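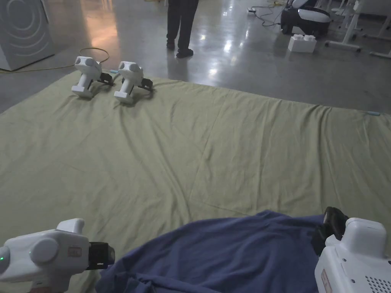

## 4.2 What the student recordings can and cannot support

The course project asked each student team to record cloth handling with hand-held grippers and submit the clips for training. By the end of November the teams had handed in 1484 clips, of which 1315 passed the length and tracking checks. The original plan called for 3000. We do not think the shortfall is the main problem.

Passing the checks says little about whether a clip is useful. The checks, written by the Camenzind team, look for dropped tracking and for clips that are too short. They do not ask whether the cloth was folded, or whether two students given the same instruction did anything alike. Elli Mäkelä reviewed a subset by hand and found that "fold the cloth" had been read in several ways – halves, thirds, and in a few cases a loose roll. All of these carry the same label.

Surroundings are a second concern. The Praldale team argued that clutter makes the data more varied and therefore better. That may be so, but no team recorded a matched set on a cleared surface, so the claim cannot be tested here. In Figure 2 the cloth shares the bed with a noodle cup and a paper bag.
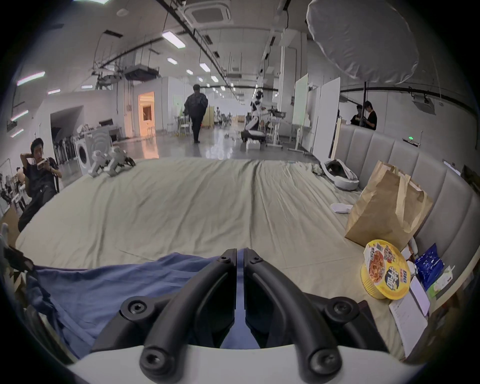 **Figure 2.** Gripper view of a blue cloth on a bed with a beige sheet, with other items toward the headboard.

Sigrún Mikkelsen has suggested relabeling the clips by outcome and dropping those on which two reviewers disagree. We support this, though it will shrink the set further. Until it is done, the success rates in Section 5 should be read as upper bounds.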